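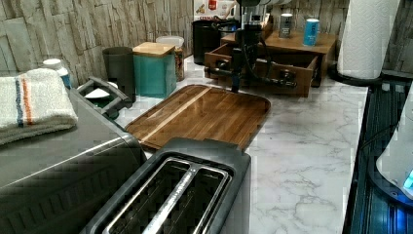
Adoración Llorente has been turning down money for cooking classes to raise their prices, and she would like that on the record before we talk about anything else. She spent 21 years teaching home cooks, first in a church basement and later in a rented storefront in Lanbridge, and she now reviews food courses for a small newsletter called Onon. Her quarrel this spring is with sourdough, or with the business that has grown up around it. She thinks most people who pay to learn it would be just as happy with a decent loaf from the store and a two-slot toaster next to a cutting board. "Toast covers up a lot," she says. "I've had beautiful bread that was eaten as toast every single day. So what was the beautiful part for?"

I went to see her on a Tuesday with a list of claims I had copied from course pages. Sourdough is easier to digest. Sourdough keeps for weeks. Sourdough saves you money. A starter gets better with age. She read the list twice and asked for a pen.

She started with money. The course she has been fighting with is sold by a company called Wattimena, and its page says a home loaf costs next to nothing. "Flour and water and salt, they say. Fine. Then you look at what they want you to buy. The pot, the basket, the razor on a stick, the special jar. The class is 59 dollars and that's before you've bought a bag of flour." She wrote 59 in the margin and underlined it. "And they never count the flour you throw out. Every time you feed the starter, you throw some away or you make crackers you didn't want."

I said that plenty of people make pancakes with the extra. She gave me a look. "Do you like the pancakes?"

I do not, much.

On keeping, she was more generous. A sour loaf does tend to hold off mold a bit longer than a plain yeast loaf, in her experience, though she puts that in days and has no patience for weeks. "It goes hard. It may not be moldy, but you could fix a roof with it. Then they tell you to make croutons. How many croutons does a person eat?"

Digestion she would not touch. She is not a doctor, she said, and neither is anyone at Wattimena as far as she can tell. What bothers her is how the claim is worded. "'Many people find.' Many people find all kinds of things. I had a student who found that bread rose better if she kept the radio on. She was a good baker. I wasn't going to argue with her, but I wasn't going to put it on a flyer either." 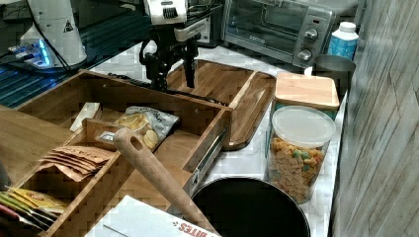
The age of the starter is where she gets loud. Wattimena sells a dried one it describes as 100 years old, passed down through a family of bakers, and for two years Llorente has been asking what that number is supposed to mean. Whatever lives in the jar is fed on your flour and kept in your kitchen. After a few months, she argues, you have your own starter, whatever the packet said. "You paid for a story. I don't mind stories. Print it on the bag and charge for the story."

To be fair to the other side, I called Junhao Gu, who bakes for a café called Musemham and took the Wattimena course before he went professional. He laughed when I read him the bit about the roof. He also disagreed with a good deal of it.

"She's right about the old starter," he said. "Mine is from rye flour and tap water and nobody's grandmother. But she's wrong that people could learn it from a library book. I had the book. I made bricks for a whole winter. Then somebody showed me what the dough should feel like before you shape it and I stopped making bricks."

I pointed out that the course is a set of videos, so nobody could have shown him what anything feels like. There was a pause – he was at work, and I could hear trays – and he conceded that part of it came from a woman on the live question hour who told him his kitchen was too cold. That hour, he said, was worth the money. The rest he could have skipped.

When I passed this along, Llorente was delighted. "So he paid for a thermometer," she said. Then she thought about it and took some of that back. She has taught enough beginners to know that being told one true thing by a person who has looked at your problem is worth more than a shelf of books. Her complaint is that it's sold as something else. The page leads with the family of bakers and the crackling crust and the slow mornings. The question hour is in small type near the bottom.

Here I should say where I stand, which is somewhere short of her. I have baked sourdough badly for a few years and enjoyed it. I suspect a good share of what I enjoyed was having a thing to check on. When I told her this, I expected to be scolded, and she only nodded.

"That's a fine reason," she said. "Get a tomato plant, it's cheaper. But that's a fine reason."

She still bakes, I found out late in the conversation, and she does it with packaged yeast. She mixes the dough after supper, leaves it in the refrigerator overnight, and bakes it before noon in a loaf pan she has owned since before she taught. It has no basket marks on it and she has never cut a leaf into the top. I asked if she would give me the recipe to run with this piece.

"It's on the back of the flour," she said. "They give it away."

Wattimena did not answer my questions about the age of its starter. It did add me to its mailing list, and in March I was offered a second packet at half price.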